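Flenotari Cloth Handling Collection: Gallery

The Flenotari collection is a record of everyday cloth handling, gathered by the Lutley laboratory for the training of robot manipulation policies. Each example is made by a person holding a gripper in either hand and carrying out a short task at a table. The movements of the grippers and the view from them are recorded together and later used as training material for two-armed robots.

The present release contains 2838 recorded examples, of which 2720 have passed review. The remainder are kept in a separate folder and may be requested for work on failure detection. Ten operators took part. The collection was directed by Oľga Malý, to whom questions about its content should be addressed.

This page is intended for partner groups who are preparing to collect material of their own. Entries follow the order of the operator handbook. Where an entry has no picture, the written note applies.

1. Preparing the grippers

Both grippers are opened and closed fully before the first example of a session. The jaws are wiped with a dry cloth, as lint on the gripping faces affects how thin fabric is released. Operators confirm that both recordings have started before touching the material.

2. Choice of material

Nine fabrics are used in the collection, from thin cotton to heavy felt. Each is assigned a code on the session sheet. Fabrics are not ironed between examples. Creases left by an earlier fold are accepted, and the start position is varied by hand.

3. Two-handed spreading

The operator takes hold of the cloth at two separate points and draws it out until it is held taut between the grippers. A small gathered tuft is sufficient for a secure grip on soft material.

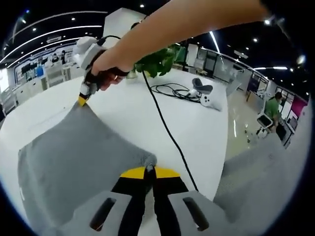
4. Folding in half

From the spread position, two neighbouring corners are lifted and brought over to meet the opposite pair. Both grippers should travel at a similar pace. Examples in which one corner is released early are retained if the operator recovers it within the same recording, and they are marked "R" on the session sheet.

5. Folding to a set size

A second and third fold are made to match a printed outline supplied with the handbook. This task was added at the request of the Jatia group and has the fewest accepted examples in the release. Further contributions would be welcome.

6. Regrasping

The cloth is passed from one gripper to the other without being set down. The receiving jaws must be fully closed before the first gripper opens. Reviewers reject any example in which the operator steadies the fabric with a finger.

7. Review and labelling

Every example is watched in full by a reviewer who did not record it. Start and end points are trimmed, the task name is checked against the session sheet, and a single outcome label is applied. Disputed labels are settled at the Monday meeting. The review tool was written by the Štěpánek group and is supplied to partners on request.

Use of the collection

The recordings may be used for research and teaching. Groups wishing to add examples should first submit one trial session covering entries 3 and 4, together with the completed session sheet. Comments on the trial are returned in writing, after which full collection may begin.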